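The slow return of grey upholstery

Jun 30, 2021

Grey never really left Australian lounge rooms, but the flat charcoal of a few years back is giving way to something lighter. At Landance, a furniture showroom with 153 fabrics on its sample wall, the pale heathered weaves moved to the front in March and have stayed there.

The appeal is practical. A plain cloth shows every crumb and bit of lint. A weave with lighter and darker flecks hides a fair bit of daily life, and it sits well with timber, white walls or a bright rug. 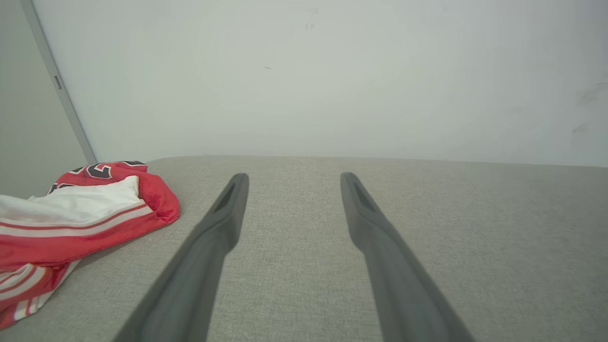
Light grey woven upholstery with a fine fleck and a softly rounded edge.

Colour should be checked at home. Pale grey can go blue in a south-facing room and almost beige under warm bulbs. Leave a swatch out for a full day before ordering. Skumari sends 20 swatches at a time, and Assunção will lend a whole cushion cover for 9 days.

Upkeep is simple enough. Vacuum weekly with a soft brush, blot spills and keep the seat out of direct afternoon sun. Removable covers cost more up front. Clirkum charges $648 for a spare set to fit a three-seater, with zips along the back.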